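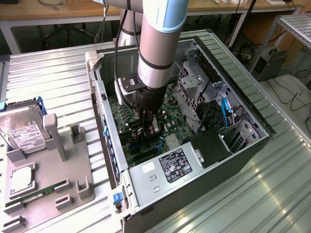 Surely people just throw these away, my sister said when I told her the title of this talk. She has a point, and I want to give her the first minute, so leave the slide up and let the room agree with her.

(Wait. Let them nod. Some of them have three of these in a basement.)

SLIDE 1, still up

Good morning. My subject is the inside of the desktop computer, a place most of you have visited once, with the wrong screwdriver, and left in a hurry.

The one behind me is lying on its side with the cover off. Hard disk, processor and one stick of memory are on the gray tray to the left. The rest is in the case: motherboard, power supply, drive cage. Ask the audience to find the heatsink. It's the silver thing with fins. Somebody will say radiator and I will let them have it.

Point at the blue bits. There's a rail on the left wall with small blue latches, a blue tab at the bottom corner, and a blue caddy around the drive. Somebody in a design office once decided that the parts you may touch should be a color. I consider this the high point of the beige and gray era. If you remember one sentence from this morning, make it "touch the blue stuff." It isn't true of every manufacturer, but it'll get you further than the manual.

SLIDE 2 (text only: WHY BOTHER)

At the Kusta repair bench we took in 49 desktop towers between October and now. They came from an office clearance in Ilovden, where they had been stacked in a corridor behind a plastic ficus. The ficus was not part of the donation. We asked.

Of the 49:
30 went back out as working machines
16 were taken down for parts
the other three are under my desk and I don't want to discuss them

(Pause here. If no laugh, move on briskly. If there is a laugh, move on briskly anyway, the slot is short.)

The reason for a parts shelf is dull. A tower with a dead power supply and a tower with a dead motherboard make one good tower and a box of leftovers. You need both towers on the same table on the same day, and you need to know which pile is which. We have failed at the second part more than once. See "pile" below.

SLIDE 3 (ORDER OF WORK)

Read these out slowly. People write them down.

Unplug it. At the wall. Then press the power button once anyway.
Lay the case on its side, open side up.
Photograph the cables before you move any of them. You will think you'll remember. You have a phone, use it.
Drive first, with its caddy. Data cable off, power cable off, pinch, slide.
Memory next. Push the clips outward, and the module pops up on its own like toast.
Cooler, then processor. Slow down for this one.
Power supply last. Take the whole unit out, and never open it.

Stop on the power supply. Say it again. The unit has a label on it covered in certification marks and tiny print, and what all that print amounts to is that the people who built it would like you to stay out. They are correct. A power supply can hold a charge after it's unplugged. Ours go in the electrical bin with their covers on.

On the processor: the cooler will be stuck to it with old paste, which has the character of dried toothpaste. Twist a little before you lift. I once lifted without twisting and got the cooler and the processor together, out of a locked socket, with a noise I still hear at night. Tell this story only if there's time. Keep it under 30 seconds. (Last time: four minutes.)

SLIDE 4 (THE PILE)

Every workshop I've visited has a pile. Ours had a name, but the sign fell into it.

What fixed it, more or less, was a tray. A place for the drive, a place for the memory, a place for the processor. When a part comes out it goes to its place, and when the place is full you deal with what's in it before you open another case. That's the entire method. Vahidi charged us for a half-day workshop to tell us so and the sandwiches were very good.

Memory and processors go from the tray into antistatic bags. Label the bag before the part goes in, because afterward you'll be holding the part and looking for a pen.

Screws: egg carton. I have looked at the magnetic mats. Egg carton.

SLIDE 5 (THE DRIVE)

Change of tone here, try to sound like an adult.

The drive is the only part of the machine that knows anything about the person who had it. Everything else in there is metal and plastic with no memory to speak of, including, once the power is off, the memory. So the drive gets wiped or it gets destroyed, and someone signs for it either way. We log the serial number off the label in the Britura sheet. Squint, there are several numbers and the one you copied down is the model.

If a donor wants their drive back, hand it over. Don't ask what's on it.

SLIDE 6 (QUESTIONS)

Likely ones:

Can I do this at home? Yes. Clear the table first and move the cat.

What's it worth? Less than you hope. The memory usually sells. The case never does.

Do you take laptops? No. (Do not get drawn in. Last time we got drawn in we took 30 laptops.)

Do you take printers? Sit down.

Handouts are by the door. I need the clicker back.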